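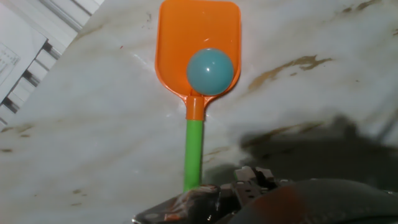

How to build a sandpit without buying the kit

Posted July 29, 2019 by Ute Albers

Every spring the garden centres fill up with boxed sandpit kits, and every spring I get emails asking which one is worth the money. My answer is usually none of them. I have put together two in my time, a Favar and a Hamann, and in both cases the wood was thin, the screws were soft and the liner tore before the sand was even in. You can do better with four boards and an afternoon.

What you need

Four softwood boards, treated for outdoor use, 120 cm long and at least 4 cm thick
Four corner posts, 40 cm long
Outdoor screws, 8 cm
Woven ground fabric (not plastic sheet)
Play sand
A lid of some sort, more on that later

Ask what the boards have been treated with. Modern treatments are meant to be fine for children, but the lad at the till will say so whether he knows or not, so ask to see the label. Old railway sleepers are a firm no from me. People keep recommending them online and they can be full of tar oil.

Step 1: Pick the spot

The books say full sun, so the sand dries out. The books were not written by anyone sitting in it at two in the afternoon. Half shade is better. Keep away from trees that drop berries or sticky sap, and put it where you can see it from the kitchen.

Step 2: Dig

Mark out the square with string, then take off the turf and go down 15 cm. Some guides want 30 cm plus a layer of gravel. I dug one of mine like that and left the gravel out of the next, and after a wet winter I could not tell them apart. On heavy clay you may want the gravel. Otherwise save your back.

Step 3: Make the frame

Lay the boards out on flat ground and drill the screw holes first, or the ends will split. Butt the boards together rather than trying anything clever with mitres. Screw each corner to a post from the outside, two screws per board. Check it is square by measuring both diagonals. If they match, it is square, whatever it looks like.

Sand the top edges well. Children sit on them, stand on them and drag bare legs over them.

Step 4: Line it

Set the frame in the hole with the posts pushed down into the soil. Lay the fabric inside and staple it partway up the boards. Plastic sheet with a few holes poked in it is often suggested, and the holes block up, and then you have a pond.

Step 5: Fill it

Play sand is washed and rounded. Builder's sand is cheaper and stains everything orange. For a pit this size, filled 25 cm deep, I used 590 kg and then one more kilo that was lurking in the shed, so call it 591. Order 650 if you want some left for topping up. It sounds mad until you see how fast it leaves in shoes.

Bulk bags work out cheaper, but check where the lorry will drop it. Mine came to the wrong side of the gate and I spent 90 minutes with a wheelbarrow.

Step 6: Cover it

Cats. You need a lid. I was sent a Nulance fitted cover to try and it held a puddle in the middle from the first shower. A sheet of mesh on a light wooden frame lets the rain through and keeps the cats out - it is ugly and it works.

Do you need sand cleaner?

I doubt it. Rake it over every week or so, pick out the leaves, and change the lot when it starts to smell or look grey. I have yet to see anything on a bottle that persuades me otherwise.

Comments

Erick Biwott: Did the same in May but with the corner seats. Not worth it, they only get used for mud pies. Agree on the gravel.

Ute Albers: I left seats out for that very reason. How are you covering yours?

Erick Biwott: Old trellis with netting stapled on. One cat has already tested it.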